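Werkstattbuch Bewerbungsvorlagen, Gruppe Dokumente
29/08/2018
Eintrag: A. Hauser, Ergänzungen von Areeba am Ende eingearbeitet

Stand Parser, Vorlage "Lager und Auslieferung"

Fortsetzung vom letzten Eintrag. Offen war, warum der Import bei Lebensläufen aus dem Bereich Kommissionierung und Fahrdienst die Führerscheinklassen verliert. Testsatz wie gehabt: 500 anonymisierte Lebensläufe aus dem Bestand Zendham, alle als PDF, Zeichensatz vorher vereinheitlicht. Parser im Stand vom Vormittag, Wörterbuch unverändert seit März.

Ursache ist gefunden. Die Klasse wird nur erkannt, wenn sie in einer eigenen Zeile unter "Führerschein" oder "Fahrerlaubnis" steht. Sobald jemand schreibt "FS Kl. B, BE, C1", zerlegt der Tokenizer den String am Punkt und wirft den Rest in das Feld Sonstiges. Bei "Staplerschein" das gleiche Bild, dort kommt hinzu, dass der Ausdruck im Wörterbuch nur unter Weiterbildung geführt wird. Shivam hat die Abkürzungsliste erweitert (FS, Kl., FE, Fzg.) und den Punkt hinter bekannten Abkürzungen vom Trennen ausgenommen. Zweiter Durchlauf lief ohne Abbruch. 10 Dokumente sind noch auffällig, davon 4 mit Tabelle im Kopfbereich. Die übrigen habe ich nicht einzeln geöffnet, das macht Shivam.

Tabellen im Kopf bleiben ein Problem. Der Textextrakt liest spaltenweise, der Name landet hinter der Telefonnummer, und das Geburtsdatum wird als Beginn der ersten Beschäftigung interpretiert. Vorschlag Thabiso: Kopfbereich bis zur ersten Überschrift separat behandeln und dort zeilenweise lesen. Klingt machbar, kostet aber Laufzeit. Erst messen, dann entscheiden.

Vorlage selbst

Reihenfolge der Abschnitte in Variante A: Kurzprofil, Berufserfahrung, Qualifikationen, Ausbildung, Sprachen. Variante B zieht die Qualifikationen vor die Berufserfahrung. Zhenhua hat beide an 2 Disponenten bei Postska gegeben. Rückmeldung schriftlich, knapp. Beide suchen zuerst nach Führerschein und Schichtbereitschaft, danach nach Lücken in der Chronologie. Das Kurzprofil wird überflogen. Für B spricht also die Position der Führerscheinangabe, dagegen spricht, dass in B die letzte Stelle auf die zweite Seite rutscht, wenn die Qualifikationsliste lang wird.

Kompromiss, vorläufig Variante C: Führerscheinklassen und Schichtbereitschaft als einzelne Zeile direkt unter die Kontaktdaten, der Rest wie A. Die Zeile ist Pflichtfeld, bleibt aber im Ausdruck weg, falls leer. Kein Symbol davor. Symbole kommen im Extrakt als Fragezeichen an und verschieben bei Usman die Feldzuordnung.

Formulierungen im Musterlauf überarbeitet:
Alt: "Zuständig für diverse Tätigkeiten im Lager"
Neu: "Wareneingang geprüft und im Lagerverwaltungssystem gebucht, Abweichungen an den Einkauf gemeldet"
Alt: "Auslieferung von Waren"
Neu: "Auslieferung im Nahverkehr, Ladungssicherung, Übergabe mit Lieferschein"

Areeba merkt an, dass "zuverlässig" im Musterlauf an drei Stellen vorkommt und keine davon belegt ist. Gestrichen bis auf die Stelle im Kurzprofil. Dort steht es jetzt zusammen mit der Inventurverantwortung.

Datumsformat: Monat und Jahr, durchgängig MM/JJJJ. Nur Jahreszahlen erzeugen im Parser künstliche Überlappungen, weil er fehlende Monate mit 01 auffüllt. Muss in den Ausfüllhinweis.

Anschreiben

Musteranschreiben auf eine Seite gekürzt. Der zweite Absatz wiederholte den Lebenslauf und ist raus. Gehaltsangabe nur als optionaler Baustein, Eintrittstermin fest. Betreffzeile mit Kennziffer der Anzeige, bei Alto wird ohne Kennziffer manuell sortiert und das dauert.

Offen ist die Anrede, wenn kein Ansprechpartner genannt wird. Thabiso will "Guten Tag", ich bleibe bei "Sehr geehrte Damen und Herren", bis jemand mit Daten kommt.

Ablage

Benennung der Dateien vereinheitlicht: Nachname_Vorname_Lebenslauf.pdf, keine Umlaute, keine Leerzeichen, keine Versionsnummer. Alte Fassungen der Vorlage liegen im Archivordner, schreibgeschützt. Bitte nichts mehr direkt im Hauptordner bearbeiten, am Vormittag waren dort zwei Fassungen von A mit unterschiedlichen Seitenrändern. Gültig ist die mit 2 cm links.

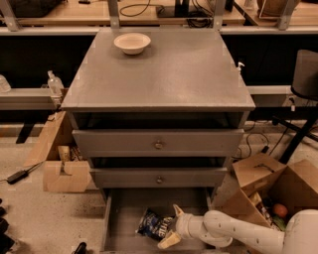
Grauer Schubladenschrank mit weißer Schale, beide Aufnahmen.
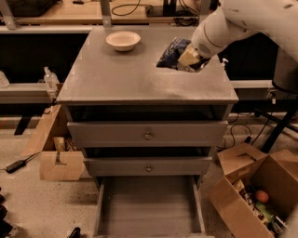 Schriftgrad noch nicht abschließend geklärt. Mit 10 Punkt passt Variante C auf eine Seite, solange nicht mehr als vier Stationen eingetragen sind. Mit 11 Punkt bricht sie nach der Ausbildung um. Zhenhua druckt beide Größen aus und legt sie neben den alten Stand, Graustufen, normales Papier. Zeilenabstand dabei nicht anfassen, sonst ist der Vergleich wertlos.

Zu erledigen:
Shivam: Restliche auffällige Dokumente durchsehen, Fehlerklasse in die Liste eintragen
Thabiso: Laufzeit mit getrenntem Kopfbereich messen, gleicher Testsatz
Areeba: Ausfüllhinweis Datumsformat, dazu ein Satz zu Minijobs und Zeitarbeit (Verleiher und Einsatzbetrieb getrennt nennen)
Zhenhua: Ausdrucke, danach C an Postska
Ich: Wörterbucheintrag Staplerschein nach Qualifikationen verschieben, vorher prüfen, ob die Vorlage für Produktionshelfer davon abhängt

Nachtrag Areeba: Die Produktionshelfer hängen davon ab. Eintrag also vorerst doppelt führen und im Kommentar vermerken.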